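The Bottom of the Bin
Three boxes, one round hole each, and a very full load of toys

22 September 2022

Every house with kids in it has the bin. Ours was a laundry hamper first, then a drawer, then a bigger hamper. You know what's in yours. Balls, mostly. Fuzzy things with eyes. A cloth that was once a doll's blanket or a burp rag, can't tell now. And somewhere under all of it, trash.

I've been writing about storage for this magazine for 18 years and have recommended, by my own guess, every kind of toy shelf there is. Cubbies. Nets. Labels with little drawings on them. All fine for a week. So when I went out to Trullbridge to see the three-box setup people keep mailing me about, I went in a bad mood and with a deadline.

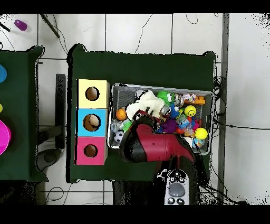 Marnie Holcutt
Contributing Editor, Home

First thing, the bin is not pretty. Good. I have had it with magazine toys, all the beige ones, lined up by height. These are loud. White fluff on top, a green fuzzy guy with cartoon eyes, a smiley ball, a basketball-looking ball, a small soccer ball down in the corner. Everything touching everything else.

Next to it, the boxes. One yellow, one blue, one pink. A round hole in the top of each and that's the whole design.

The idea is old. It's a shape sorter without the shapes. You pick a thing up, you decide, you drop it in. The hole does two jobs. It hides the mess from you, and it makes dropping something in feel like mailing a letter, and small children will mail letters until dinner. Mine would, anyway. Mine once mailed a sandwich.

The version I'd been sent is called Calodier, sold as a kit with printed cards. The cards I'd skip. You need boxes, something to cut a hole with, and three colors. The table wants a cloth on it, dark green here, and I'd do the same at home. Balls don't run off as fast on cloth, and a bright toy shows up on it from across the room.

What goes where

People fight over this. The kit sorts by toy "family" and I lost interest on the second card. My way, after a month of it at home:

Soft stuff in one. Plush, fuzzies, cloths.
Balls in another. Spiky ones count as balls. Yes they do.
Hard stuff in the third. Bricks, beads in packets, rattly containers, anything you'd swear at if you stepped on it barefoot.

Nothing says yellow has to be balls. Pick once, then stick with it, and don't let a visiting grandparent change it.
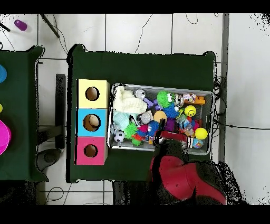
In the bin: cloths in the corner, puffer balls, a brick toy, beads.

Look hard at a bin like that one and you start to see what a mix it is. There's a cream cloth, folded, and a minty one just crumpled up. Spiky puffer balls. A little packet of beads. The silver thing with the purple handle, I couldn't place it. Those small clear containers full of colored bits are the ones I worry about, because at my house the lids come off. Check the lids before they go down a hole. Tape them if you have to.

Size of the hole matters more than anything I read beforehand had let on. Too small and the plush jams and somebody cries. Too big and you may as well have left the lid off. Take your fattest stuffed animal, squash it in one hand, cut to that. Go round, not square. Corners tear on a cardboard lid, and they catch on fur.

A toy that needs a push is good, by the way. The push is the fun part.

And leave the boxes side by side, touching, in a line. I tried them in three corners of the living room, thinking exercise. Chaos. Stuff got dropped halfway and stayed there. In a row, right beside the bin, short reach, done.

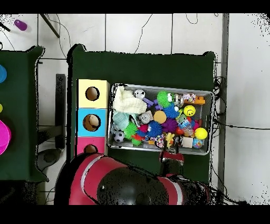

The pile has layers

Big light things come off the top first and they're easy. It's the middle where kids quit. Go in with them for that bit. Ask for one thing at a time. "Where's the duck?" works better than "clean up," in my house by a mile. Ducks are always near the bottom for some reason.

If there are two soccer balls, and there will be, send one out to a cousin. Same for smiley balls. I am not a thrower-outer by nature, I keep jars. But nobody here plays with the second of anything.

Cloths come out and get washed before they go in a box, or the box smells by October. Learned that one.

Then the trash. I said there'd be trash. Water bottles, cans, candy wrapers, all of it swims down in with the toys because a bin is a bin and a four-year-old doesn't see a diffrence. So keep a bag on the floor by your foot. Not a fourth box with a hole! I tried a fourth box. They loved it best and it ate a perfectly good rabbit.

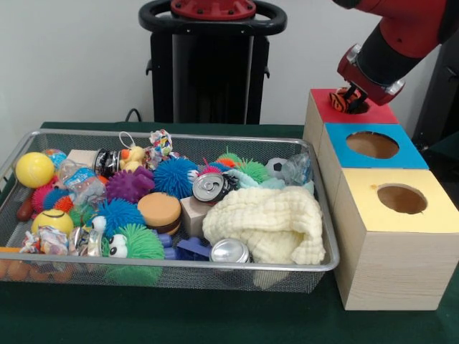 The bag, then. Crushed cans in it, wrappers in it, no discussion. Bottles I go back and forth on, since mine get played with more than some of the toys that cost money, but a crumpled one has had its day. Blocks get a wipe. Anything with a loop of string on it, snip the string or save it for the big kids.

How long does it take? Depends who's helping. Alone, I can do our bin while the pasta boils. With two helpers, the pasta goes soft. I stopped minding by the second week.

The emptying is the part to plan for. Boxes fill up, and then you've got three smaller bins with lids on. We lift the lid off one each morning and that's the toys for the day, soft or balls or hard, and the other two stay shut. Fewer things out. Longer play, too, from what I see over my coffee.

Paint the lids if you want. I used leftover sample pots and did it on the porch. The blue came out streaky and the blue box is the favorite.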